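Thread time! Our arm had a proper wobble on Wednesday and I've learned loads, so here goes.

The job: take a tool off the pegboard, carry it to the tray, come back for the next one. We'd got through 35 runs without a hitch and I was getting smug.

Run 36: the fingers close, the arm pulls back, and it just... keeps pulling. The tool was still looped to its hook and the arm didn't care one bit. The whole board started leaning towards us!

Hwa-young hit the stop button before I'd even put my tea down. Absolute hero. No one hurt, one hook off the board, one very quiet room.

So what went wrong? The force limit. It should trip at 11 newtons. Someone (me, it was me) had typed 80 while testing a different arm and the file got copied over. Every earlier run had come away cleanly, so the limit never got a look in.

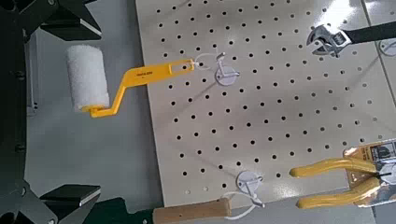
Doğukan's fix is lovely. The arm now gives a tiny tug first, waits, and checks the reading. If the load climbs it lets go and backs off up to 5 cm. Watching it give up politely is my new favourite thing.

We've also put the limit on the start screen in massive numbers, and you have to type it in again before the first run of the day. Bit of a faff. Worth it!

Next up is the paint roller, which I'm weirdly excited about. If you run arms near anything tied or hooked on, go and look at your limits tonight. And tell me what you find, I love this stuff.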